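Robot club at Nullville: how the spring money is being spent

Hello again from the back classroom! I promised you a proper update before the end of term, so I'm writing it on a Wednesday with a cup of tea going cold and the last of the kit still out on the benches. You asked for the money side first, so I'll start there and then get on to the fun bits.

The Prevow grant has nearly all gone on parts, as planned. The biggest chunk was hand-held grippers, the second biggest was finger pads (we get through them at a shocking rate), and what's left is set aside for bus fares to the Stillau meet in June. I'll send the receipts separately, as the scanner in the office is having one of its weeks.

We have 25 pupils signed up now, which is more than the room really likes. We've split them into two groups, one straight after school and one at half past five, and that has calmed things down a lot. The later group is mostly older ones and they get through the work faster, but the early group keeps much better notes, I have to say! I'd like to swap a few across after the holidays if the parents don't mind.

The project itself is still the one in our bid: pupils pick things up by hand with the gripper, record each go, and then use the recordings to teach the club's arm to do the same job. We've got 34 good recordings so far. I had hoped for more by now, but we lost two sessions when the heating packed up, and a fair few early goes had to be thrown out. Mostly people were rushing the close, or letting go while the thing was still well up in the air. They're much steadier now (so am I, for that matter).

Hard boxes and tins were fine from the first week. Soft things are where we're stuck, and where most of the learning is going on. Squeeze too lightly and it slides out, squeeze too much and it folds up and pops out sideways. One of the younger pupils suggested coming in low and keeping the jaws level, and we've all copied that since. We've also stopped clearing the table between goes, so there's a proper muddle of stuff behind whatever is being picked up. The arm will have to cope with a muddle at Stillau, so it may as well start here.

Next on the list is the Martinelli board, which I still haven't got talking to the arm for longer than ten minutes at a stretch. I've tried a new cable and a new power supply, and the next thing to try is an older version of the software. If it's still sulking after the break I may ask you whether the bus money could stretch to a replacement, and we'd run a cake sale to cover the fares. Could you let me know if that's allowed under the rules? I'd rather ask now than in May.

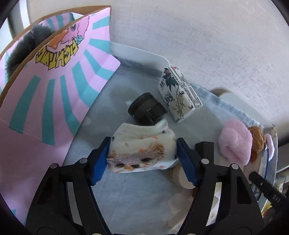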